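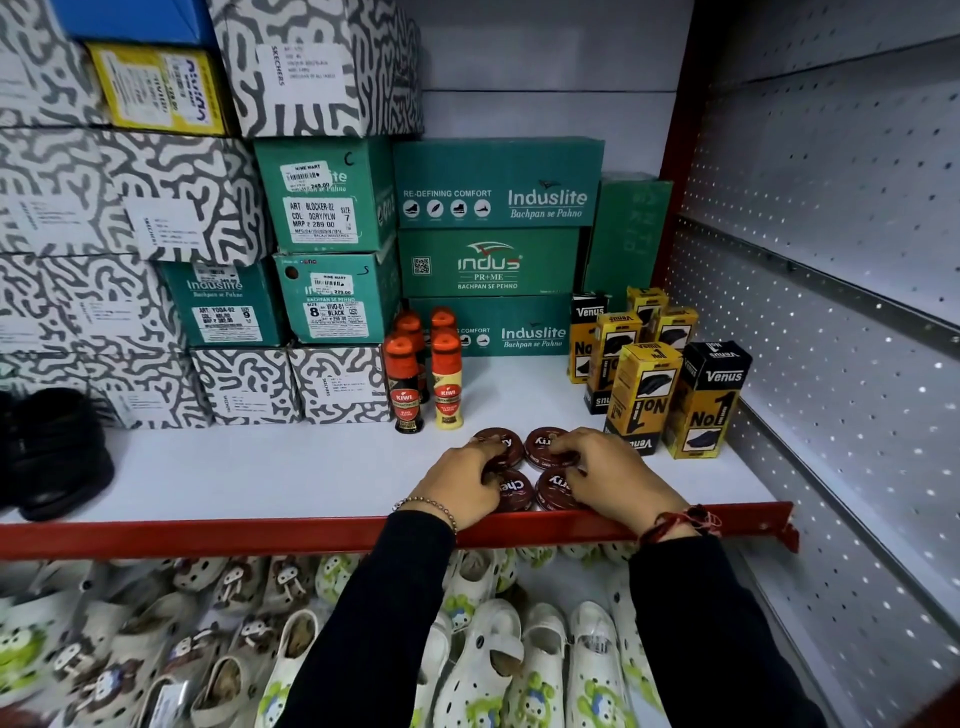

Shelf Handling Trial – progress report for December
Prepared for Farhad Heydari, Avalthorpe
From Homa Ahmadpour

Dear Farhad,

Thank you for your patience with this one, and for the kind note you sent after the last report. I promised you news on the grippers this time, and I'm glad to say there is quite a bit of it, though not all of it is the news I was hoping for.

As you'll remember, the grant covers a side-by-side trial of two grippers on ordinary shoe store stock: the Virico two-finger gripper and the Talebi soft gripper, both on the same arm and both driven by the Resumex controller. Each gripper gets 100 tries at each task, and a person does the same task by hand so that we have something sensible to measure against.

The hand work is finished. We now have 64 recordings of people tidying and restocking shelves, and I have watched every one of them (some of them more often than my family would like). What strikes me most is how much of the work happens with the fingertips and the flat of the hand. Take shoe-polish tins. With four Cherry tins to square up at the front of a shelf, a person can lay one hand over each pair and treat them as one block. Neither of our grippers can do anything like that, and I think we should be open about it when we write up the results.

Now to the grippers themselves. On single tins, the Virico managed 91 out of 100 and the Talebi 78. The Talebi's soft fingers are lovely on anything with a bit of height, such as the Kiwi liquid polish bottles, but on a low round tin they tend to fold under before they have a proper hold. On bottles the order was reversed, with the Talebi at 96 and the Virico at 83. Most of the Virico's misses came when bottles stood close together and there wasn't room for a finger to slide between them.

Shoe boxes have been our headache. Neither gripper opens wide enough to take a box across its long side, so we have been going in from the end, and that means pulling a box out of a stack with others resting on top. We have paused that task until we can fit the wider fingers Virico offers – they are ordered and paid for out of the existing parts budget.

The Resumex controller has behaved well since we slowed the last part of the approach. It now takes 900 milliseconds to close the final gap, and we have had far fewer tins knocked over the front rail. I would still like a finer force setting, and I've written to their support desk to ask.

For the next period we plan to:

Run the box task with the wider fingers, both full and half-full stacks
Repeat the tin task with tins in pairs, pushing them into line with the gripper closed
Try the wrist camera 9 centimeters further back, where the fingers block less of the view

We are within budget and one task behind schedule. I expect to catch up on the boxes before the next report, provided the parts arrive when they should. If you would like to come by and watch a session, please do – mornings are best, and there is always tea.

With warm thanks,
Homa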